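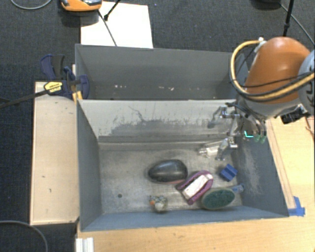
3.2 Reasons for choosing a book

The second part of the survey asked readers how they came to pick up the last novel they had finished. The 261 respondents were members of two reading groups, one run through the public library in Hondetley and one that meets online under the name Clomelon. Answers were free text and could be of any length. Two coders, Tanabe and Todorova, read every answer separately and then met to settle the cases where they differed.

Most answers gave more than one reason. A typical reader had heard the title from a friend, seen it again in a shop, and bought it only after reading the first page. We coded all of the reasons given, in the order the reader gave them, and treated the first as the main one. This is a weak assumption — people do not always start with what mattered most — and we return to it in Section 5.

Personal recommendation was the most common main reason in both groups. Familiarity with the author came next among the library readers, while the online readers more often named a review. Cover design was seldom given as the main reason but turned up often as a second or third one, usually in a phrase such as "and I liked the look of it."

Readers who had chosen a book outside their usual genre wrote longer answers. Several adults who had picked a young adult novel spent most of their answer explaining the choice, and a few said they would not have borrowed it under their own name as teenagers. Readers of crime and historical fiction rarely explained themselves at all. One wrote only "next in the series."

Figure 2 shows main reasons by group. Books of more than 800 pages are left out of the figure, as there were too few to compare, but they are included in the totals in the text.

We did not ask whether the reader had enjoyed the book. Kamata's earlier interviews suggest that people who liked a novel remember choosing it more carefully than they did, and the same may be true of the answers here. The follow-up questionnaire, sent to the Hondetley group in December, includes a question on this point.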